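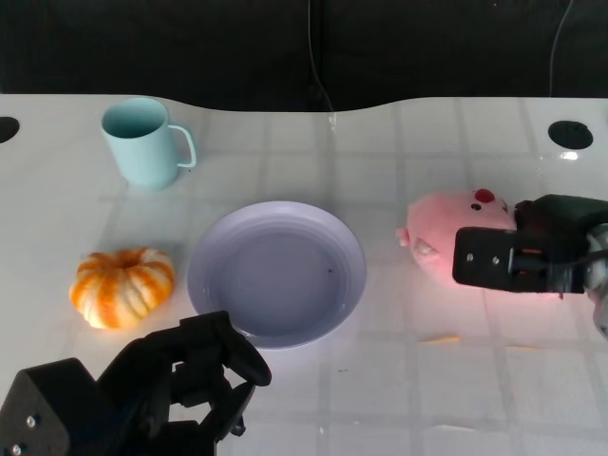
About Tronen

Tronen tests water for private wells, small utilities and farms in Bundville and the surrounding county. The laboratory opened in 2000 as a two-bench operation and now occupies the ground floor of the former Diteck building.

Our standard panel covers 14 parameters, including nitrate, lead, arsenic, hardness, pH and total coliform. Metals are measured by mass spectrometry. Bacterial samples are incubated for 24 hours and must reach us within 30 hours of collection – later samples are logged but not run. Each batch includes a blank, a duplicate and a spiked control. If the control falls outside its limits, the whole batch is repeated at no charge.

Reports list the result, the method, the detection limit and the applicable drinking water limit. We do not sell filters, softeners or treatment chemicals, and we take no commission from companies that do.

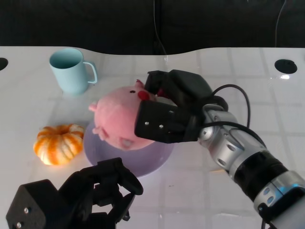
Tươi Ông writes that the first report on her well was hard to read, with the units in a separate table, and that the version she received in September put them beside each result. The new layout is now used for all clients.

Sample kits are available at the front desk, 507 Bundville Road. A kit holds three bottles, a form and a cold pack. The bacterial bottle contains a preservative and should not be rinsed. Clients ordering 50 or more kits a year may set up an account.

Routine results are sent by email in five business days. Lead and nitrate can be run in two days on request.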